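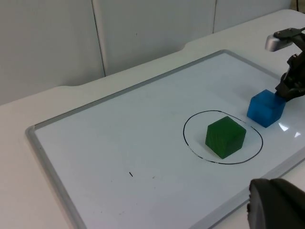 Whiteboard on the table, green cube in the oval

gobnait_nm
Thursday, April 18, 2019
Anyone know how to get old marker off a whiteboard? Picked one up second hand in Haltville for the club, 20 quid. Writing from years ago by the look of it, grey shadows all down one half. Tried washing up liquid, nothing. Tried a damp cloth, nothing.

RodrigoC
Go over it with a fresh dry-wipe pen then rub off while wet. Works on mine every time

zulmira19
^ this. Small patches tho, the ink dries quick

Abilio A
Don't bother, just use nail varnish remover. Two minutes, done.

RodrigoC
No!! Takes the shine off. Did that on the one at Cemstead, after that every pen stained it. Never came right

Abilio A
Been doing it for years on ours, no problem. Depends on the board. Cheap ones maybe

zulmira19
Hers was 20 quid so...

gobnait_nm
Cheers all. Pen trick got most of it, still a faint line of somebodys phone number along the bottom. Will try surgical spirit on a corner before I go near the nail stuff

Gloria B
Surgical spirit is fine, open a window. And stop using kitchen roll if you are, it scratches. Old cotton tshirt

Abilio A
kitchen roll does not scratch a whiteboard

Gloria B
Mine would disagree. Any road, let us know how the corner goes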